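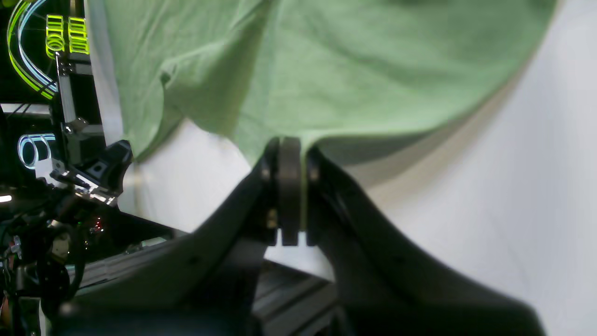 These are the questions we receive most often at the Jiltero office in Ullville. They concern small exploration permits, core samples and the storage of samples for other companies. If your question is missing, please write to Raili Vainio at the front desk. She answers in English, Finnish and German.

## Permits and land access

**Do I need a permit to look for minerals on my own land?**

For looking with your eyes and a hand hammer, no. You may walk, pick up loose stones and take small pieces home. As soon as you use a machine, dig a trench or drill, you need an exploration permit, also when the land belongs to you. The minerals below the ground are handled separately from the land, and many owners are surprised by this.

**A company has sent me a letter about exploration on my fields. Must I answer?**

You must not answer, in the sense that there is no penalty for silence, but we advise you to do it. In your answer you can tell where the drains are, which fields will be sown and where the animals go in summer. The company has to respect this information once it is in the file. We have seen a drain broken only because the driller did not know it was there.

**How long does the permit office need?**

It depends on the season. Applications which arrive in December stay usually until the new year before somebody opens them. An application with a complete map goes much faster than one without. Please do not send the map as a photograph taken from a screen.

**Can Jiltero apply in my name?**

Yes, with a signed letter of authority. Tuulikki Ojala prepares the applications and she will send you the form. The fee of the permit office is not included in our price, and it comes to you as a separate invoice.

## Drilling and cores

**What is the difference between a core and a chip sample?**

A core is a long cylinder of rock which is cut from the ground in one piece, or nearly. A chip sample is the small broken rock that comes up with air or water. Chips are cheaper and quicker. Cores show the layers, the cracks and the direction of the veins, so a geologist can learn much more from them.

**How deep do you drill?**

Our small rig goes to 105 metres. For deeper holes we work together with Nanayakkara, who have a rig for 500 metres and their own crew. In this case you make the contract with them, and we take care only of logging and samples. The deepest hole we have logged until now was 489 metres, on the north side of the Lenix property.

**Who logs the core?**

Normally Onni Hakala or Annelies Lehner. The log contains rock type, colour, grain size, visible minerals and the quality of the rock. Both of them use the same list of codes, and you get this list together with the log. If you have already your own codes, please send them before the drilling starts. To translate a finished log from one system to another is slow work and we must charge it by the hour.

**Can I be present during the drilling?**

Yes, if you tell us one day before. You need a helmet, boots with steel toes and ear protection. We can lend helmets and ear protection, but not boots. Children and dogs cannot come inside the rope.

**Is the hole closed afterwards?**

Yes. We close it with cement, cut the casing below the surface and put the soil back. If you would like to keep the hole for measuring groundwater, this must be written in the permit from the beginning. It cannot be added after the closing report is sent.

## Laboratory results

**Which metals do you test?**

We do not have our own laboratory. We cut and pack the samples and send them to a laboratory of your choice. Most customers order the basic package for base metals (copper, zinc, lead, nickel) and add gold for some of the metres. Gold needs a separate method and a bigger sample.

**Why are there samples in my list that I did not order?**

These are control samples. Into each series we put blanks, duplicates and standards with a known content. The laboratory does not know which ones they are. When the standard gives a wrong value, we ask for the whole batch again. You pay for the control samples, but not for a batch that must be repeated.

**My result says "below detection". Is that the same as zero?**

No. It means that the content is smaller than the method can measure. Please do not write zero in your tables, and do not leave the cell empty either. Keep the value in the same form as the laboratory has given it, with the sign in front.

**One sample is very high in gold and the neighbours have nothing. What does it mean?**

Usually it means that one grain of gold happened to be in the sample. It can be good news, but one should wait. We recommend to test the other half of the same core before you tell it to your investors.

## Storage

**How long do you keep my core boxes?**

The first 22 months after drilling are free. Later we charge a yearly rent for each pallet. Impi Keskinen sends a reminder before the free time ends, to the e-mail address which is in your contract. When the address has changed, the reminder does not reach you, so please inform us of new addresses.

**Can another company look at my core?**

Only with your written permission. We do not tell other companies what is in the store, and we do not show the logs.

**May I throw the core away when the project is finished?**

Not always. If the permit says that the core must be offered to the national archive, you have to wait for their answer. They take often only a few boxes from each hole. What they do not want, you can collect yourself or leave to us for crushing.

**When is the store open?**

From 8.00 to 15.30 on working days. For the viewing tables please make a booking, and give the hole number and the metres you want to see, so that the boxes are lifted down before you come.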